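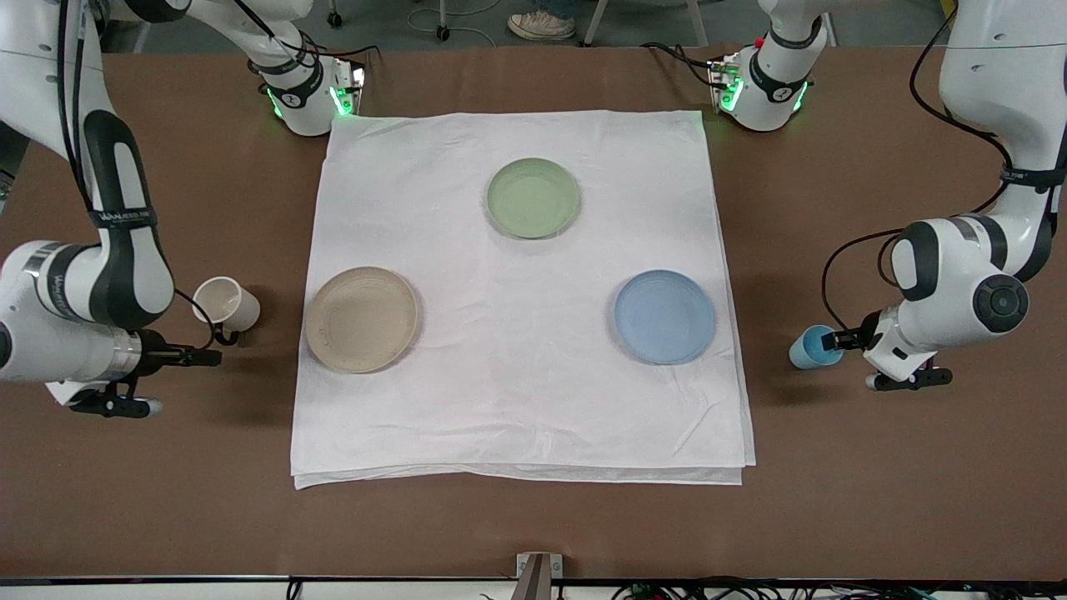

*Slide 1: plates on the cloth, cups still to find their places*

Leave this one up while people come in and find a chair. Say good evening, thank Teodor Rønning for the coffee, and mention that the handout has 2 pages (the second is on the back, people always miss it).

**Opening, take it slowly**

I'd like to talk tonight about setting a small table, and I do mean small. When I moved to Stinarstead I gave away the big dining table, the one my whole family had squeezed around every Sunday, and I was left with a square thing that came home in the back of a friend's car. I fussed over it for weeks! I kept trying to lay it the way my mother laid hers, with everything matching and a cloth down to your knees, and it never looked like anywhere you'd want to sit.

**The cloth**

Point to the brown showing all the way around. I've become very fond of that margin. A big cloth folded down to size gives you a soft place in the middle, and you still get to see the table you paid for. Mine is 40 inches across once it's folded. Somebody will ask about ironing, so say it now: a few wrinkles are fine by me, and the plates are what people look at anyway.

**The plates**

Three plates in a triangle, and the pale green one sits near the top. Let them look at the green next to the tan for a moment. I used to think mixed colors meant you'd broken the set and were making do. Then Aslak Hägglund invited me to supper in Tangen, and not one thing on his table matched, and I went home and took my odd plates out of the cupboard. (Tell the soup story here if there's time. If Aslak is in the room, tell it anyway.)

With three people I like the triangle much better than a row. You can all see each other, and the bread can be reached from any side.

**The cups**

The light blue cup is standing off to the right of the cloth, and the white one is over on its side. I put cups out last. Everyone at my house goes by the same habit now: cup on the bare table, handle toward whoever is going to use it. Plates get the cloth to themselves, and there's more elbow room than you'd expect.

Ask the room: who sets cups first? Wait for hands. There's usually a good argument in the back row, so let it run a little.

**Before the break**

We have 24 place settings on the side tables from the Nonmont swap, so everybody can have a go with a neighbor. Pick colors you wouldn't normally pick. Use whichever cloth is nearest and fold it until you like the size.

Back in our seats at 7:40, then slide 2, napkins.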